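Composite index or two separate ones? (orders table, slow lookups)

Forum: Databases > Tuning and Indexes
Thread started May 2004

landard_dan
Okay, I've been staring at this since lunch. We have an orders table on our Tirkow box, 761 MB on disk, and the main lookup filters on customer_id and then status. Right now there's one index on customer_id and another on status. The planner picks the status one maybe half the time and then reads a huge pile of rows. Should I drop both and make one index on (customer_id, status)? My boss wants it faster by the time the Fledgate people log in on Thursday, so no pressure!

uwe_brandes
Yes. Customer first, status second. A status column with five values in it is a lousy index all by itself, most of the table is going to be "shipped" anyway.

mopsy
I'd slow down before dropping anything. What else reads by status? We killed an index like that last September and the nightly report went from a coffee break to three hours. Check your reports first.

landard_dan
Ha, okay, good point. There IS a report that pulls everything "pending" across all customers. It usually comes back with 2,332 rows out of a few million.

uwe_brandes
Then keep the status index for the report and add the composite. Drop the customer_id one, the composite covers it.

mopsy
Disagree about keeping both. Every insert pays for every index, and it sounds like they insert all day long. I'd copy pending orders into a small side table and be done with it.

uwe_brandes
A side table you have to keep in sync, for a report that runs once a night? No thanks. I've cleaned up after two of those.

rwijaya
Ratih Wijaya here, I do the Santoso install so I've fought this same fight. Has anybody asked when the stats were last refreshed? If the planner thinks the five statuses are spread evenly it's going to guess wrong no matter what you build. This is the order I'd go in — test copy first, please!

1. Refresh the statistics on the orders table and run the slow query again. Write down the time before and after.

2. Look at the plan. If it still goes for status, build the composite on (customer_id, status) and look again.

3. Run the pending report and a batch of inserts, 800 or so is plenty, with the new index in place. 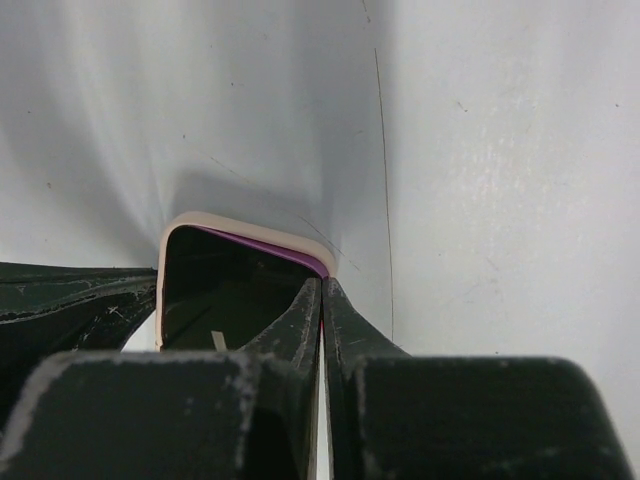 4. Drop the old customer_id index last, and keep the create statement in a text file so you can put it back.

landard_dan
Stats were from March. March! Refreshed them and the lookup went from 39 seconds to four. Building the composite on the test copy now.

mopsy
Four seconds is still awful for one customer, by the way.

uwe_brandes
Wait for the composite. And post the plan, not just the time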